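Retaking Statistics as an Adult: Notes on Study Intervals

5 min read

I enrolled in an introductory statistics course at Kanaan last September, eighteen years after I failed the same subject the first time. The final grade was an 87. I am writing down how I studied, partly for my own records and partly for a coworker who starts the same course soon and has asked me for my schedule more than once.

The course is built on weekly problem sets, a midterm, and a cumulative final. The problem sets count for little. The midterm and the final count for nearly everything, and both are closed book. A student can do well on every problem set with the text open and still know very little by the time of the exam. I did exactly that the first time.

The change I made was to stop rereading. For the whole of my earlier schooling, studying meant going over the chapter again with a highlighter. It feels productive, as the material becomes familiar and the pages go by faster. Familiarity and recall are different things, though, and an exam only tests the second.

My replacement was a fixed sequence. I read each section once, closed the book, and wrote out everything I could remember on a blank sheet. Then I opened the book and marked what was missing or wrong in a second color. The marked items went into a list. The list was the only thing I reviewed.

Review happened at set intervals: the next day, 3 days after that, and then at the end of the following week. If I got an item right all the way through, it left the list. If I missed it at any stage, it went back to the start. I tried a longer set of intervals in the first weeks and forgot too much between sessions, so the last step was shortened.
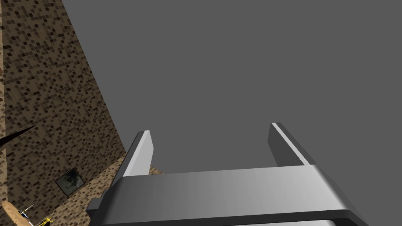
Items that kept returning to the start were usually badly written. "Explain the central limit theorem" was on my list for over a month. It is too large to be a review item. I split it into smaller ones — what is being averaged, what happens to the spread as the sample grows, what the original distribution is allowed to look like — and all of them cleared in the normal time. After that I treated any repeated miss as a problem with the item first and with my memory second.

I kept the list in a plain spreadsheet. I also tried Stolus, which schedules reviews automatically, and used it for two weeks. The scheduling was fine. Entering formulas was slow, and I found I was writing shorter and vaguer items to avoid typing them. The spreadsheet holds the item number and the due date, and the formulas stay on paper. It looks crude but takes under a minute a day to maintain.

Problem practice needs separate treatment. The textbook groups its exercises by method, so every problem after the section on paired samples is a paired samples problem. There is no decision to make. On the exam, choosing the method is most of the work. Josphat Kaijage, who ran the evening section, told us to cut the exercises apart and shuffle them. I copied them onto index cards instead, with the chapter number on the back, and drew 5 at a time. For the first pass I did no arithmetic at all. I only wrote down which method applied and what in the wording told me so.

My accuracy on that was poor for a long while. The usual mistake was confusing paired samples with independent samples, and I would not have found it from the problem sets, where I had never missed one.

Session length mattered less than I expected. I had blocked out long stretches on my days off and got little from the last part of any of them. Shorter sessions before work gave the same results, with less resentment at home. What did matter was that the start time stayed fixed. On days when I left it open, I usually skipped.

There are limits to all this. The method suits a subject with clear right answers. I would not use it unchanged for a literature course, and it did nothing for the written project, which I started late and finished late. It also says nothing about motivation. I needed the course for a certificate, and the deadline did that part of the work.

The next course in the sequence is regression. I have the textbook already and have started a new sheet for it. The first change will be to shuffle the problems from chapter 2 onward and not wait until a month before the midterm.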